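4.3 Bottles kept for the picture on the label

I didn't set out to write about drink bottles. My plan for the Bundanow visits was to ask people about jars, the sort you wash out and fill with rice or buttons, and the bottles just kept turning up (on windowsills, under sinks, in one case holding a laundry door open!). By the end of April I had over 1,424 entries in the household log, and so many of them were plastic bottles that I gave them a section of their own.

Jabłońska sorts kept containers by what they get used for next. It's a tidy scheme and I leaned on it heavily in Section 3, but it didn't help me much with the bottles people hung on to simply because they liked the look of them. Fruit labels came up again and again. People would tell me about the colours first, then the shape, and only much later whether the thing was any good for storing water. I've called these "label keepers" in the log, which is a bit of a clumsy name, but it stuck.

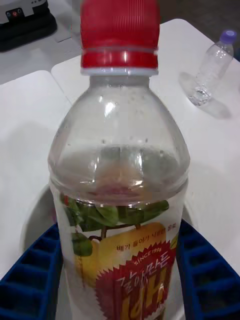
Figure 6. Large clear plastic bottle with a red screw cap. The label, for a Korean pear drink, shows a yellow pear under green leaves and a red emblem reading "SINCE 1996".

The pear bottle in Figure 6 is my favourite of the lot. I love how big and golden the pear is, and how the leaves spread out across the top of it. The red of the emblem and the red of the cap go together nicely too. You don't need to read Korean to know what flavour you're getting, and several people in the Conari group said much the same thing about labels in languages they couldn't read: the fruit does the talking.

Clear plastic matters here as well. In nine households I was told that a see-through bottle is easier to keep than a coloured one, as you can check what's in it without taking the lid off. Stultis puts this down to habit, and maybe so, but my neighbours sounded pretty practical about it. The three households that preferred coloured plastic all kept their bottles in the garage, and I come back to them in Section 5.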